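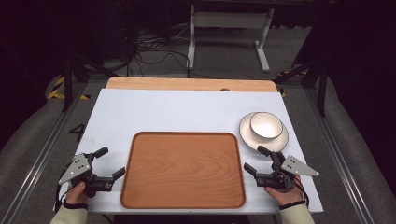 Station 4, tray task. Both hand-held grippers, bowl still on its plate.

14/03/2024

Comparing the Prumeo fingers with the older Standik set on the tableware job. Task is the same for both: bowl into the wooden tray, then plate into the tray next to it, two hands allowed. 80 runs per set, 32 of them with the tray shifted toward the operator.

Bowl is easy with either. One finger inside the wall, one outside, lift. Standik slipped twice on the rim early on and was fine after I retightened the left linkage.

Plate is where they differ. It lies flat on the white board and there is very little edge to get under. The Standik tips are too thick and push the plate along. Prumeo gets under if you come in low, but you have to hold the other side down with the second gripper. Slow. Runs where I tried it one-handed I marked as fails and left in the log.

Finished 98 runs before lunch, rest after. Total clips in the Drutham folder is now 1197, including the old cup runs — don't mix those in when you compute success rates, the finger spacing was different then.

Cables: the right one loops down beside the gripper and pulls on the wrist when I reach across to the tray. Tried a longer loop, a bit better. Could go up the sleeve instead, not tested.

Encoder zero on the left gripper drifts if it is powered on with the fingers partly closed. Open fully first, then power on.

To do
- thinner tips for Standik, ask Borkowska for a quote
- repeat plate runs with a mat under the plate
- recheck left zero before the April batch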